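Does mixing "bad" demos into hand-held gripper training data help or hurt?

Posted in Robot Learning by Jennylyn Fajardo
Tuesday, January 28, 2020

Hi all! I'm new to learning from demonstration and completely hooked. I've been recording with a hand-held gripper (camera on the tool, no arm involved while recording) and training a policy to grasp a board by its edge, lift it and set it down again. So far I have 144 demos, all done by me.

My results are confusing me. I first trained on only the clean ones, where I go straight in and close on the edge. Then I trained again with 30 extra demos where I come in crooked on purpose, stop, back off and fix it. The training loss got worse, but on the arm the second policy feels so much better! It misses the edge and then goes back for it, and the first one never did that. 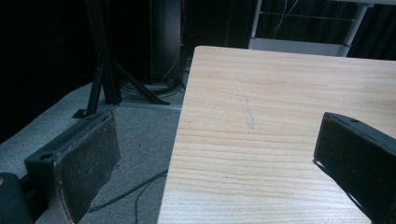

So my question is whether this is a known effect or whether I'm fooling myself with too few trials. I ran 14 trials per policy, same start pose every time. I also don't know if I should cut out the crooked approach and keep only the part where I fix it. Any reading or war stories welcome, I'll take it all.

Gergely Lakatos
Accepted

It's a known effect, and a really fun one to run into on your own.

If you only show perfect approaches, the policy has no data for what to do once it's a little bit off. Small errors push it into views it never saw in training, it guesses, and the next view is stranger still. Look up "covariate shift" and "DAgger" and you'll have reading for a week. Your crooked demos cover some of those off-track views and give them a sensible action.

The loss going up doesn't worry me. Your second set has more variety in it, so it's harder to fit, and a loss on one set can't be compared with a loss on the other. Hold out a few demos of both kinds, keep them fixed, and score both policies on those. Even then, believe the arm over the number.

On cutting: yes, I would cut. If you leave the crooked approach in, you are also teaching it to come in crooked. In our Grunar project we marked the frame where the correction starts and threw away everything before it. Marking took an afternoon, and the policy stopped wandering on the way in.

Your 14 trials are thin, though. And please vary the start pose! With one pose you're testing one path over and over. Pick a handful of poses, tape them out on the floor, and run both policies from each one in shuffled order, so you don't end up doing all of one policy in the morning and all of the other when you're tired.

Andor Takács

just get more data. we had 600 demos for a drawer task and it worked fine without any of this

Enikő Fekete

More data does help, but 600 of the same clean motion can still leave the same hole, so I'd go with Gergely on this one.

One thing to add - check your timing. When I record corrections I tend to pause before I back off, and the policy picks that up and sometimes just sits there at the edge forever, thinking about it. I drop the frames where the tool is nearly still and that cured most of it. Don't drop the ones where the fingers are closing, though. The tool barely moves then and you need every bit of it (I lost two days to that).

Also, if somebody else in your lab can record a few, do it. Everybody's crooked is different, and I love looking at the paths plotted side by side. Please post your numbers when you rerun it!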